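Skuluswood Kids
Print this page
E-mail this page to a friend
Search Skuluswood Kids: type a word and press Go

Baskets With Holes: How Plastic Baskets Work and How to Sort With Them

By Sioned Gittins

There is probably a plastic basket somewhere in your home. It might hold pegs in the laundry, potatoes in the pantry or toy cars under the bed. Baskets are so ordinary that we hardly look at them, but someone had to decide on the shape, the colour and where every hole would go.

People have made baskets for thousands of years. The first ones were woven from grass, reeds, bark and thin branches. Weaving leaves small gaps, so a woven basket lets air through. When people began making baskets from plastic, many of them kept the gaps. In a plastic basket they are often long and narrow, and we call them slots.

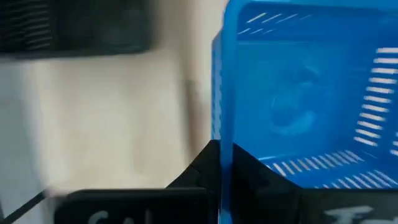
Slots do a few jobs. Air moves through them, which helps keep onions and damp bathers from going mouldy. Water drains out of them. They also save plastic, so the basket is lighter to carry. If you hold a slotted basket up to a window, light comes through the slots. Some plastic lets a bit of light through the walls as well. The word for that is translucent.

How a plastic basket is made

Most plastic baskets begin as pellets, which are little beads of plastic about the size of a grain of rice. Colour is mixed in at this stage. The pellets are heated until they melt, and the melted plastic is pushed hard into a metal mould. The mould has two halves with a basket-shaped space between them. Wherever the metal fills that space, no plastic can go, and that makes a slot.

The plastic cools, the mould opens and the basket comes out. One mould can be used again and again. Balthasar Auer worked with moulds at a small factory called Clotis, and he told us that one of his made more than 3,000 baskets in July.

Look at the top edge of a basket at home. It is often thicker than the sides. This part is the rim, and it stops the basket from bending when you lift it. 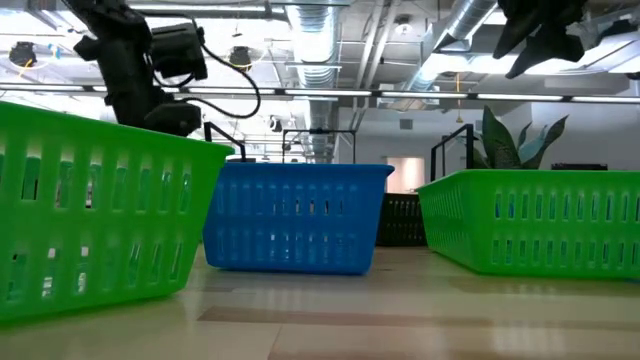
Why do baskets come in different colours?
People use the colours to remember what goes where. A family might keep hats in the green basket and gloves in the blue one, and then even a little brother who can't read yet can put things away.

Choosing colours for sorting

Sorting means putting things that are alike together. You choose a rule first. The rule could be colour, size, shape or what the thing is used for. Blocks can be sorted by colour on Monday and by size the next day – the blocks are the same but the piles are different.

Bright colours such as green and blue are easy to tell apart from a plain tabletop. Some people find certain colours hard to tell apart, so a picture label on each basket is a good idea too.

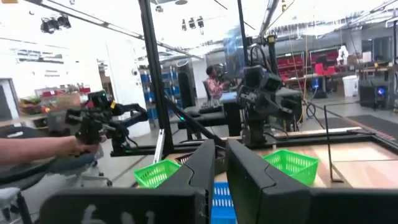

Bright green baskets on a light wooden tabletop.

Try it yourself

You will need three small baskets or boxes, and a pile of bits and pieces from one drawer. Ask a grown-up which drawer you can use.

1. Tip everything out on a table.
2. Choose your rule and tell someone what it is.
3. Put each thing in its basket.
4. Put anything that doesn't fit the rule to one side.
5. Look at what is left over. Does it need a new rule, or another basket?

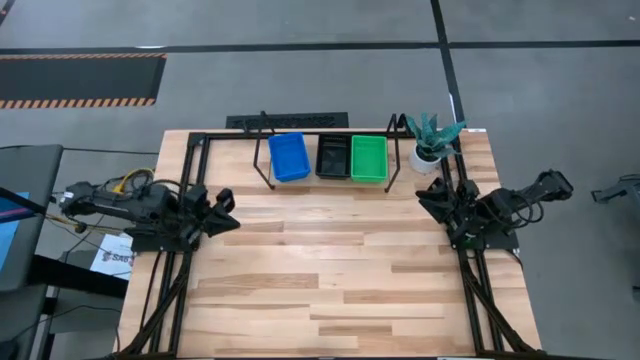

Small bins work best in a row along the back of the table, where you can reach them and still have room in front. Keep them in the same order each time. After a while your hand will go to the right one without much thinking.

Soo-ah Yoon, who is nine, sorted her craft drawer this way and had 52 buttons left over. She gave them a jar.

Words to know
Mould: a hollow shape that melted plastic is pushed into.
Pellet: a small bead of plastic.
Rim: the top edge of a basket.
Translucent: letting some light through.

Print this page
E-mail this page to a friend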